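Subject: Re: [benchtop-automation] Second gripper pair, or spares for the first?
From: Michalík

On the Horkura side, someone wrote:

> We have money for one more purchase before April. The choice is
> a second pair of grippers or a full set of fingers, pads and
> connector leads for the pair we have. Has anyone costed this for
> cable work? Our quote from Floverau is for 8 finger sets, with a
> price break at 100, and we'd never use that many.

We went through the same thing at Prindero last year and bought the spares. I would do it again for cable work.

The grippers themselves have given us no trouble. What we get through is fingertips and the short leads at the wrist. In our first budget I put both under "consumables" with a guess next to them, and the guess was too low. We logged 74 stoppages on the connector bench over the trial, and most of them came down to worn tips letting a plug turn in the grip.

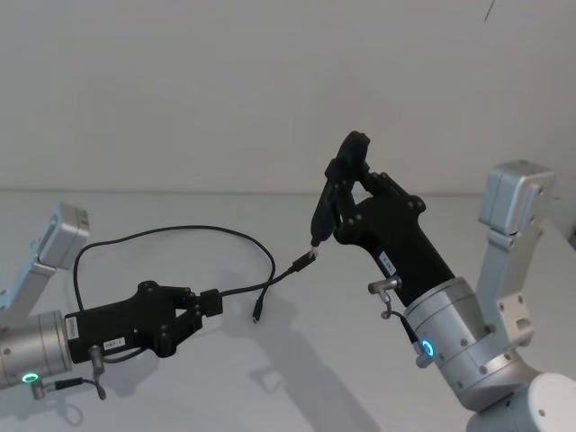 Connector bench, two arms. Left gripper on the black housing, right gripper bringing the small white tip up to the USB-C end.

With parts this small, a little play in the fingers matters a lot. You also need both arms for it, so if one gripper is out the whole bench is out. That is the argument for a second pair, I know. But swapping fingers takes us minutes, and a complete spare gripper would mostly sit in a drawer.

A few things to put in the budget that we left out:

Leads. Look at how yours leave the gripper. Ours bend down straight after the plug, and we now keep 4 on the shelf.

Test cables. You will need more than you think, and in more than one connector type. Charge them to the bench and keep them out of the office stock.

Bench time after a finger change. We allow half a morning for teaching the positions again.

On the Floverau quote, ask whether they will split a larger order with another site. We would take part of it if the fingers are the same pattern as ours. Send me the part numbers off list and I'll check.

Michalík
Prindero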